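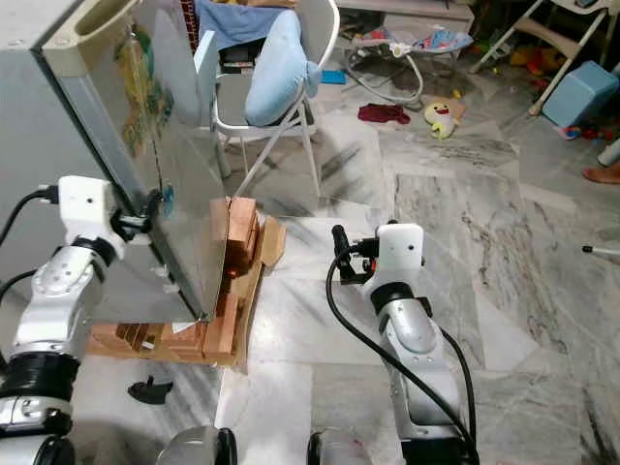 首页 产品 移动操作 双臂平台 套件与服务 词条索引

Wollemia 双臂家用操作套件

2022年11月25日 编写：Maritza Escobar

Wollemia 是 Stanbridge 公司推出的双臂移动操作套件，由一对轻型协作机械臂、两只平行夹爪、一个带相机的头部、可移动的机身以及配套的遥操作和数据记录软件组成。套件面向在住宅、样板间和小型工作室中研究日常操作任务的团队，常见任务包括搬动和扶持板件、堆叠木块、收拾地面物品、开关柜门和折叠织物。产品以成套硬件、租用和随行服务三种方式提供。

Wollemia 在技术资料中有时写作“Wollemia 套件”或“W 套件”，与同一公司较早的单臂台面产品 Biniron 属于两个系列。两者共用夹爪的安装接口和大部分软件，机身、电源和安全回路互不通用。

名称

Stanbridge 的产品多以植物或内部项目代号命名。Wollemia 一名取自瓦勒迈杉的属名，由项目负责人 Angeliki Kontogiannis 提出。中文资料没有统一译名，经销商的报价单和培训讲义直接使用原文。Biniron 则是早期项目代号，没有另外的含义。

部分用户把套件中的整机称为 Wollemia，把单独出售的机械臂也称为 Wollemia 臂。按照厂方的部件表，单臂没有独立的产品名，只有左臂组件和右臂组件之分。

发展

Stanbridge 最初销售台面式的 Biniron。它由一条固定在桌沿的机械臂和一只夹爪构成，工作范围限于桌面，用户多为教学实验室。使用中反复出现的要求有两项，一是能够用另一只手扶住物体，二是能够处理放在地面上的东西。第一项要求促成了双臂版本，第二项要求决定了机身的形式：肩部须能降低，头部相机须能朝下看到双臂之间和双臂前方的地面。

首台样机由两套 Biniron 的机械臂改装而成，装在一个手推底座上，电源和控制箱另用推车携带。Kontogiannis 的小组用这台样机完成了拾取、递交和双手搬运等基本测试，也记录了不少问题。两臂的线缆在内侧相互钩挂，肩距过窄使双臂在胸前容易进入奇异位形，推车限制了在家具之间移动的余地。定型产品把肩距加宽到600毫米，控制箱并入机身，线缆改为沿各臂外部走线，在肘部和腕部留出弧形余量。

软件部分由 Jhair Quispe 主持重写。Biniron 原有程序按单臂设计，每条轨迹只对应一只手，两臂同时动作时时间戳容易错开。重写后的记录程序以头部相机的时钟为基准，左右臂的关节数据、夹爪开度和各路图像都对齐到同一时间轴。这一改动后来也移植到了 Biniron 上。

产品于五月开始向首批用户交付，首批用户以已经持有 Biniron 的单位为主。此后的改动集中在夹爪指垫、腕部支架和安装手册，机身没有换型。

组成

机械臂

两条机械臂外观为白色与银色，关节外侧有黑色环形护盖。单臂从肩部法兰到夹爪中心的最大可达距离为80厘米。左右臂的结构相同，肩部安装件互为镜像，因此左臂组件不能直接装到右肩。更换时应核对肩部安装件上的标记，并在软件中重新选择臂的方向，否则遥操作时横向运动会反向。

臂上的线缆为黑色，走在臂体外侧，用卡扣分段固定。外部走线便于检查和更换，缺点是靠近椅腿、栏杆和布料时有钩挂的可能。手册要求在每次移动机身之前先将双臂收回到运输位，并沿肩、肘、腕的次序用手检查一遍余量。线缆在肘部过紧会限制前臂旋转，在腕部过松则可能进入夹爪的开合范围。

夹爪

标准夹爪为平行式，两指同步开合。指垫分平面和槽面两种。平面指垫接触面积较大，适合纸盒、板件边缘和叠好的织物；槽面指垫用于圆柄、木条和较细的杆件。两种指垫用同样的螺钉固定，更换后须重新标定零位。

夹爪的力控制采用限流方式，用户设定的是闭合上限，软件界面以百分比显示。对于表面光滑而又较薄的板件，厂方建议先用低设定值闭合，再在小幅抬升时观察是否滑动。夹爪不带触觉阵列，滑动只能由操作员从画面中判断，或由两指间距的变化间接推算。

头部与相机

头部装有一台朝向工作区的相机，安装角度可调，运行时通常固定。常用角度使画面下部包含双臂和部分机身，上部包含前方的地面和家具。这样的取景有助于操作员判断夹爪与机身的相对位置，也使后期使用数据的人能在同一路图像中看到两臂。腕部相机为选装件，支架装在夹爪上方，不影响更换指垫。

头部相机在反光地面上容易受到窗户和顶灯的影响。抛光石材、釉面砖和浅色复合地面都会出现亮斑，自动曝光随之变化。手册给出的处理方法是锁定曝光，并在记录开始前拍摄一段双臂静止的画面备查。

机身与底座

机身内装控制器、电源模块和急停回路。底座为轮式，可由操作员遥控移动，也可松开驱动后人工推行。进行地面操作时，底座须停稳并锁定，降低肩部后方可伸臂。机身不具备防水性能，厨房和浴室内的湿滑地面不在推荐的使用范围内。

急停按钮有两处，一处在机身背面，一处在操作员手边的有线手柄上。按下任一按钮后双臂保持当前位置，夹爪不会自动松开，以免所持物体落下。恢复运行需要在软件中确认，再分别使能左臂和右臂。

操作方式

Wollemia 的基本操作方式是主从遥操作。操作员双手各持一个小型主手，主手的关节与从臂对应，夹爪开合由指环控制。操作员可以站在机身后方直接观察，也可以坐在另一处通过画面操作。直接观察较容易估计深度，通过画面操作则更接近数据最终被使用时的条件。厂方培训两种方式都教，先后次序由学员自选。

另一种方式是程序回放，即把已经记录的轨迹在原位置重新执行。它适用于检查机械重复性和标定误差，不适合直接用于住宅中的任务，家具和物体只要稍有移动，回放就会偏离。软件在回放前要求操作员确认两臂路径上没有人员。

第三种方式由用户自行训练的策略控制双臂。套件提供观测和动作接口，不附带可以直接执行家务的模型。采购文件中如出现“自主整理”一类要求，Stanbridge 的回复一般会说明模型须由用户自备，或另行签订服务合同。

双臂任务

软件把双臂任务分为同步、交替和扶持三类。同步任务中两臂同时抓取一件物体，例如抬起托盘。交替任务由一臂完成后转交另一臂，例如递送积木。扶持任务由一臂保持物体的姿态，另一臂进行操作或在旁等待。三类任务的标签由操作员在记录结束后填写，可在复核时更改。

板件扶持是随套件提供的示范任务之一，使用一块面板和若干木块。任务要求夹住或抵住面板的边缘，使其依靠在木块旁，并在调整过程中避免木块倾倒。纸板可以夹在木块旁边作为衬垫。这一任务不需要专用夹具，难点在于夹爪对板边施加的力会传到支撑物上，木块堆叠不齐时尤其明显。任务说明没有规定木块的摆法，由各单位自行布置。

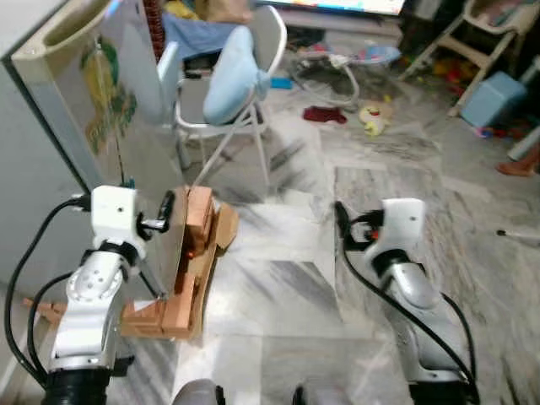
在扶持任务中，空闲一侧的机械臂应停在不遮挡头部相机视线的位置，夹爪朝前或朝内均可。新手常把空闲臂抬得过高，画面中可用的区域因此减少；也有人把它收得过紧，需要协助时来不及伸出。培训讲义建议空闲臂的夹爪保持张开，肘部略向外。

夹持板边与抵住板面是两种不同的做法。夹持能够控制板件的倾角，但要求夹爪从侧面进入，指尖须避开木块。抵住板面比较简单，可以在倾角已经合适时使用，缺点是只能朝一个方向施力。一条记录中同时包含两种做法时，标签应注明转换的时刻。Quispe 在软件说明中把这一转换称为“换持”，并为其设了单独的快捷键。

示范任务的完成标准由用户确定。厂方提供的模板只列出起始状态、结束状态和中止条件，没有给出评分。模板中的中止条件包括面板滑向人员所在一侧、线缆被家具钩住、木块进入底座轮下，以及操作员无法从画面中确认夹爪位置。

使用环境

Wollemia 的设计条件是有人居住、物品没有清空的房间。机身宽度按普通室内门设定，地面操作所需的空间另行计算。选择工作位置时，应使双臂前方留出可以完全伸展的区域，折叠椅、婴儿椅、玩具和散放的布料可以留在周围，但不应位于双臂的扫掠范围内。家具作为背景出现在画面中对记录没有影响，而且许多用户希望保留这样的背景。

房间内有人时，应在地面上确定一条界线，人员的手脚均不越过。软件没有人体检测功能，界线只能靠操作员和现场人员遵守。赤脚进入工作区在家庭环境中很常见，安全说明专门列出了这一点：底座移动期间，任何人不得站在底座两侧，穿鞋与否相同。

儿童和宠物不应在设备通电时停留在同一房间。玩具可以作为操作对象，毛绒玩具和织物因为容易变形，抓取后的姿态难以预测，初次使用时宜用硬质物体练习。

地面材料对底座有影响。石材和瓷砖地面平整，底座移动较稳，但夹爪碰到地面时没有缓冲，指尖容易磨损。地毯上相反，指尖磨损较少，轮子的定位误差增大。服务人员在首次安装时会为主要地面材料各做一次标定。

数据记录

记录程序按“段”保存数据。每段包含图像、两臂关节角、夹爪开度、主手输入和任务标签。用户可以在段内插入标记，也可以在结束后裁去首尾的等待时间。原始数据始终保留，裁剪只影响导出的副本。

一次标准采集服务以1000段为交付单位。不合格的段不计入，包括图像丢失、时间轴断裂和标签缺失三种情形。操作失败的段是否计入由合同约定。有的用户只要成功的操作，有的用户希望保留失误和补救的过程，两者的复核费用不同。

图像中可能出现房间内的人员、照片、文件和屏幕内容。Stanbridge 的服务条款要求住户在采集前签署书面同意，并由用户指定哪些区域需要在导出时遮盖。遮盖工具按区域工作，对移动的人员需要逐段检查。套件单独销售时，这些事项由购买方负责。

导出格式有两种，一种供软件自身回放，一种为通用的图像序列加表格。后者体积较大，但便于用其他工具读取。Biniron 的旧数据可以转换到同一格式，缺少的一侧臂以空值填充。

供应方式

套件以三种形式提供。

成套购买包括整机、主手、两种指垫、有线急停手柄、软件授权和一次现场安装。腕部相机、备用线缆和运输箱另计。软件授权不限安装的计算机数量，但每台整机只能与一套主手配对。

租用以90天为一期，可以续租。租用设备为翻新机，外壳可能有使用痕迹，机械臂和夹爪在出库前重新标定。租期内的线缆和指垫更换由供应方承担，因水浸、跌落或私自拆卸造成的损坏由租用方承担。租用期满后可以折抵部分租金转为购买。

随行服务由供应方派出操作员和设备，在用户指定的地点完成采集。服务内容包括布置、操作、复核和数据交付。承接这项服务的主要是 Pacheco，一家为 Stanbridge 提供安装和培训的合作企业，负责人为 Segundo Rivadeneyra。Pacheco 也为自行购买设备的单位提供操作员培训，培训结束后由学员独立完成一项地面任务和一项台面任务，不发等级证书。

报价一般按设备、运输、安装和服务分项列出。运输一项差别较大，整机须直立装运，没有电梯的楼房需要把机身与双臂拆开搬运，到场后重新标定。询价时应说明楼层、门宽和地面材料。

评测

Erhan Duman 对一台租用的 Wollemia 进行了使用评测，内容包括安装、遥操作、地面任务和数据导出。他在评测中使用平面指垫，任务为木块堆叠、板件扶持和毛巾折叠，共完成600段记录。

Duman 对主手的手感评价较高，认为关节对应的方式容易学会，双手动作之间的延迟没有妨碍堆叠木块。板件扶持的结果与支撑物的布置关系很大。木块底层平铺时，夹爪调整板边比较从容；只用竖立的木块时，板件稍有转动就会带动整堆木块。他把这一差异归于任务布置，没有计入设备缺陷。

他提出的主要问题有三个。外部线缆在两臂内收时挡住头部相机的一部分视野，必须由操作员主动调整肘部。夹爪的开度数值在指垫更换后会保留旧的零位，软件提示不够显眼。头部相机锁定曝光的选项位于二级菜单，房间光线改变时不便迅速修改。供应方对第二个问题作了更新，更换指垫后若未标定，记录按钮不可用。其余两项在现行版本中没有变化。

毛巾折叠的评价较为保留。平行夹爪能够夹起布料的一角，但平铺在石材地面上的薄布难以用指尖挑起，往往需要先推出褶皱。Duman 建议从事织物任务的用户选购较窄的指垫，目前这类指垫只在随行服务中使用，不单独出售。

Pacheco 的培训记录提供了另一方面的情况。Rivadeneyra 归纳说，学员在台面任务上的困难多与夹爪力度有关，在地面任务上的困难则多与身体姿势有关。操作员低头看地面时，主手容易随之下沉，从臂便会压向地面。后来的培训增加了坐姿操作和屏幕高度调整的内容。

限制

Wollemia 的负载能力适合小件家用物品，不用于搬运家具或家电。面板类物体即使重量在允许范围内，也可能因尺寸过大而对腕部产生较大的力矩，应尽量靠近重心夹持，或让板件下缘保持支撑。单靠一只夹爪悬空提起大面积板件不属于推荐用法。

设备没有户外使用的防护。阳光直射会使头部图像过曝，也会使白色外壳的标定贴纸难以识别。低温环境下关节润滑阻力增大，启动后应先空载活动。

遥操作没有力反馈。操作员只能看到接触，感觉不到接触，因此插接、拧紧和探入狭缝一类任务的效率较低。Stanbridge 曾展示带力反馈的主手，尚未列入部件表。

双臂之间的碰撞由软件根据关节模型检查，所持物体不在模型之内。夹着长木条或面板靠近另一臂时，程序不会发出警告。操作员可以手动设定一个临时的占用区域，重新抓取后该区域须重新设定。

维护

日常维护包括清洁指垫、检查线缆和确认急停。指垫用微湿的软布擦拭，不使用溶剂。木屑和织物纤维容易积存在夹爪滑轨两端，可用软毛刷清除，压缩空气会把碎屑吹入壳体，应避免使用。

关节护盖只在断电后拆卸。护盖内侧没有需要用户润滑的部位，拆下后仅用于查看编码器接头。若同一关节连续出现位置误差，应停止记录，保存诊断文件后联系供应方。自行更换编码器会使标定失效。

头部相机的固定螺钉在运输后需要复查。角度变化很小时，画面看上去正常，导出的标定参数却已不准确。判断方法是使双臂回到标定位，将当前画面与上次标定的画面叠放比较。软件中的“参考叠图”功能即为此设置。

相关条目

Biniron 台面操作臂
主从遥操作
平行夹爪
双臂任务标签
Pacheco 操作员培训

联系编辑：请使用站内词条反馈表 | 版权归词条编写者所有 | 返回顶部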